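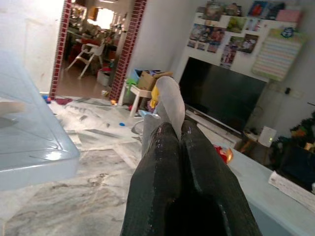

A blue ball at the doorway, and the high chair in the room behind it.

Leave the floor until the evening

I would like to defend an opinion which is not popular among the parents I know in Grerkidville: a room where small children play should be tidied one time in the day, and not more.

When we moved here from Cevonach, I believed the opposite. I followed the children from one room to the other and picked up every ball and every piece of paper as soon as it was left. In the evening I was tired and the floor looked the same as in the morning. My mother-in-law, who brought up her family in a much smaller flat, watched me for one week and then asked me for whom I was doing it. I did not have a good answer, and I was a little offended.

I think many of us tidy for a visitor who does not come. The children do not need a clear floor at eleven o'clock. For them a ball near the doorway is still part of the game, even if they have gone to the other room for half an hour. If we take it away, they must begin again from nothing, and usually they begin by emptying the box.

Against this, people say that children must learn order. I agree with them. But a child who sees the toys disappear all day by the hands of an adult learns only that toys disappear. When the tidying has its own hour, the child can see it and take part in it. In our home it comes before the bath and takes 40 minutes, which is long, I admit. With two adults and no children it would be finished much sooner.

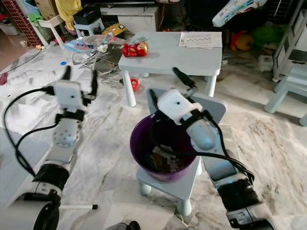
The purple bucket on the small chair, beside the low table.

My second point is about height. Most advice on tidying speaks about boxes and labels, and very little about where the bin is. Our kitchen bin has a heavy lid and stands behind a door. A child of three will not carry a torn wrapper to it, and I am not sure that I would do it either. A simple plastic bucket without a lid, put on a children's chair, is at the right level for a small hand. You can move it to the place where the work is, and afterwards it goes away with the rubbish.

The shop Jedden sells a storage wall for children's rooms at 1,165, with 52 compartments. I have looked at it with some envy. Then I tried to imagine who would put each toy into its own compartment, and I knew the person very well. I prefer one large container for toys and one bucket for rubbish. The children understand these two choices, although a drawing on thin paper is sometimes a difficult case and we have made mistakes with it.

A neighbour in Psarras Street told me that she could not sit down in a room with toys on the floor. I respect this. A marble floor is also hard and slippery, and one must keep the way to the door free when somebody is carrying a baby or a hot pan. I move what is in the path with my foot. The rest can stay until its hour.

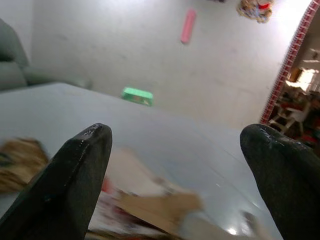 Should the table be cleared before the floor?

Start with the table, as crumbs and bits of paper often fall down while you are clearing it. The floor can then be done once, at the end.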